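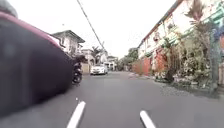 I drove to work by myself today!! 1/9/24, writing it down so I never forget it. Forty minutes door to door, counting one wrong turn and a long sit outside Jõgi while I got my nerve up to pull out again. Olga Vidal has been telling me since October that the little streets behind Nunular are the best place to practice, and she was so right. They're straight as a ruler and you can see what's coming. There was a motorcycle up ahead on the left part of the lane and a white sedan farther down, facing my way, and I kept my eyes moving from one to the other the way Olga taught me. A month ago I would have stared at the motorcycle and forgotten everything else on earth.

I said it all out loud, too. "Motorcycle. White car. Big dark one right beside me." I must have sounded ridiculous and I don't care, it works. My shoulders were down the whole way (okay, most of the way).

And I finally got to look at things! When I was a passenger I was always on my phone, and on lessons I only saw the road. I had no idea there was a palm tree on that narrow street, the one with the peach-colored building on the right. It stands up behind the house on the left, next to a utility pole that leans a little, and for a second it felt like I was on vacation. The house has slatted windows upstairs, or one at least, and the top floor sticks out over the bottom. I want to walk back there with Matilde some morning and have a proper look. The asphalt is all patches, so I took it slow, and slow was lovely.

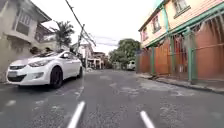
What I still have to work on

Parked cars. I drift away from them, every single time. Olga says to pick a spot far down the street and aim for it, and when I remember to, I go straight as anything. When I don't, I'm halfway over to the other side and she does her little cough.

Mirrors. I check the middle one constantly and the side ones when I happen to think of it.

Backing into the space at Stolden. Took me four tries today and Agnes watched the entire thing from the window with her coffee. She clapped at the end! Ülle came out to tell me I was still over the line, so that was five tries.

Also, the car needs gas and I've never done that by myself. Tomorrow.

The part I'm proudest of

There was a stretch with a maroon minivan parked on the left, really close, then a dark maroon sedan past it, then a small white car. Exactly the kind of row that used to make me hold my breath. The center and right were open and I just kept going, both hands on the wheel, humming. I'd like to do that one again right now.
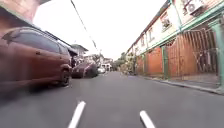 My row of parked cars, with all that lovely open road beside it.

Called Mom tonight and she made me tell it twice. She wants me to drive her to Slavica's for lunch, and I said yes before I'd even thought about the hill. Must ask Olga about hills.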